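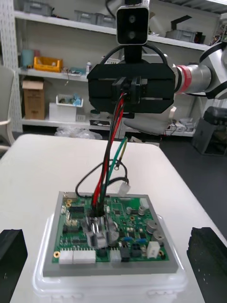 The gripper with its wires above the circuit board.

How do you show a robot what to do?

A robot arm does not know what a wire is. It has motors, and the motors go where numbers tell them to go. To teach it a job, a person can do the job through the robot first, and the robot keeps a record.

There are two main ways. In the first, a person takes hold of the arm and guides it by hand. The motors are set so that they do not push back, and sensors in each joint measure the angle. In the second, the person stands away from the arm and moves a controller. The arm copies the movement. Doing it this way is called teleoperation, a long word for working from a distance.

One complete try at the job is called a demonstration. At Prosbridge, Mylene Bautista and her team recorded 318 demonstrations of one wiring job in April. The longest lasted 67 seconds.
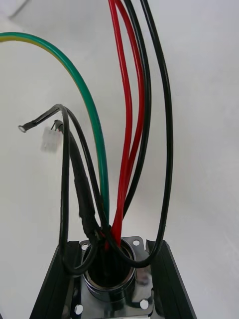 Wires are hard for robots. A box keeps its shape when it is picked up, but a wire bends, and it may bend a different way each time. The ends can differ too. One thin black wire has a small metal ring on its end, while another black wire ends in a metal pin. A ring and a pin need to be lined up in different ways, so the person giving the demonstration has to move slowly near the end of the wire.

Cameras record at the same time as the joints. A camera near the gripper sees small parts close up. A camera fixed beside or above the table sees where everything is.

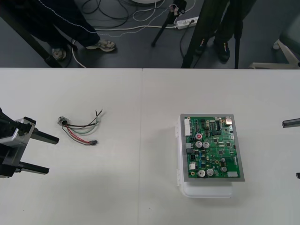
Afterwards, a computer program studies all the recordings. It looks for the link between what the cameras saw and how the arm moved. The program is then tested with the parts in new positions. If the arm misses, Benjie Maglaya records more demonstrations starting from those positions, and the program is trained again.

Words to know
Gripper: the part of a robot that holds things.
Joint: a place where the arm can bend or turn.
Sensor: a part that measures something, such as an angle.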